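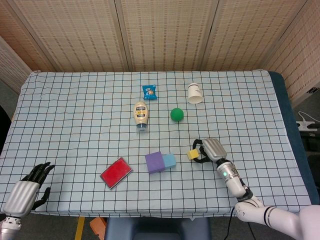 I finished my 100 days of sketching!! Day 100 was last night, and I celebrated by flipping through all the sketchbooks on the living room floor with a cup of tea going cold next to me.

When I started I could barely draw a mug. My only rule was 20 minutes a day, pen only, no erasing, and I think the pen is what did it. You put down a wobbly line and then you have to live with it, so you start looking a lot harder before you make the next one. I missed 2 days with a nasty cold and tacked them on at the end (I'm counting it!).

The first month is all houseplants and shoes. Then I got brave and took the book out to Cillier Park, where I drew the same crooked willow over and over until it finally looked like a tree and stopped looking like a mop.
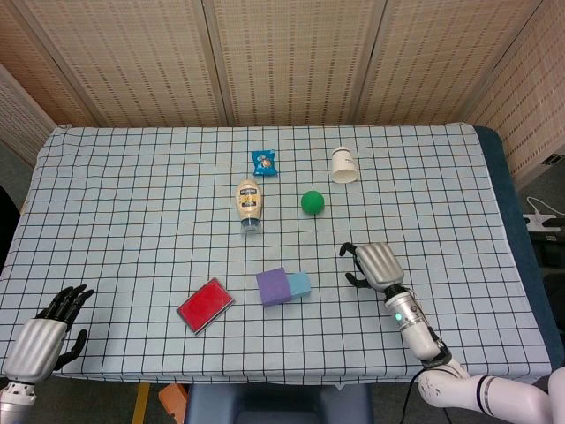
My favorite page is from the bus to Hura, all backs of heads and one enormous hat. I love that hat so much. I may paint it.

A few of you asked about paper. I used the plain Hullitau pads the whole way through, and they take ink beautifully, though anything watery makes them buckle. For April I want to try watercolor, so I've ordered a thicker block and a tiny travel set, and I am way too excited about a color called rose madder.

If you want to start your own 100 days with me, leave a comment and tell me what you're drawing first!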